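Saturday, August. Evening entry, household trials diary, kept for the Plonon office.

The day's session opened with the folding of dish towels. The unit was given a stack of cotton towels from the Harkex supply and asked to fold each in half twice and place it on a pile. Of 104 towels presented since Monday, 85 have been accepted under our standard, under which the corners must meet and the pile must stand without support. Mr. Maeng has proposed a stricter standard for September. The matter is deferred until the Tak towels, a heavier cloth, have been received.

I have recorded before that a person working in the Pindberg laundry is not assessed in this manner. The supervisor there glances at the pile and moves on. I continue to believe that our measure should be closer to hers, and I have asked that she be invited to look at the next pile.
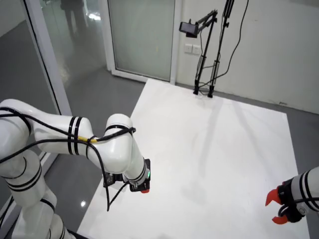 The question put to this office is whether a machine may yet be relied upon for ordinary chores in a home or a small shop. My answer this evening is the same as in the spring: for certain chores, under supervision, and at a slow pace. The wiping of a table is the chore I would name first. A bare white top such as ours, with two arms at its sides and the stands clamped along the far edge, is a generous surface for the purpose. A kitchen table in use would carry a sugar bowl, mail and a child's homework, and each must be lifted, wiped beneath and returned. Ms. Myung has drafted a trial on these lines with three objects, and I have approved it.

Do-yoon Myung also raised the matter of cables. On the left arm they run along the outside, with yellow tape at one section, and one of them hangs down over the table's edge. In a shop, a sleeve or an apron string would find it within the week. I have requested an estimate for covers.

Correspondence: one letter to Harkex regarding the invoice for 100 towels, which does not agree with the delivery slip. Gun-woo Maeng will telephone them.

Left the building at ten past seven. The wiping trial is to begin once the cloths have been laundered.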